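Home News Learn Kids' Corner Contact

Why Did the Robot Let Go?

Huvero Learning Desk
December 31, 2025
Reading time: 2 minutes

A gripper is the part of a robot that holds things. Most grippers have two fingers that open and close. In April, a gripper at the Huvero workshop opened when it should have stayed shut, and a glass bottle fell to the floor. No person was hurt.

The workshop had tested this gripper 943 times. In 151 of those tests, the fingers closed a little too softly. The bottle stayed up anyway, so the fault was missed. 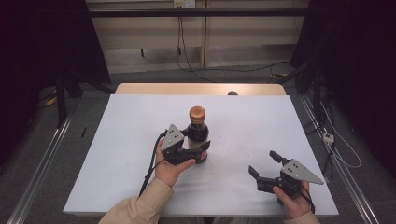

Glass is smooth, and a smooth object can slide. A gripper must squeeze hard enough to stop the slide – but too much force may crack the glass. Engineers call the right amount of squeeze "grip force."

The cause was a loose cable. When it moved, the gripper lost its signal for a moment and the fingers opened. A signal is a message that tells a machine what to do.

Huvero has since changed its rules. Cables are checked each morning, and a soft test counts as a failed test. Children who visit must stay behind the yellow line and must never reach toward a moving gripper – even a slow one.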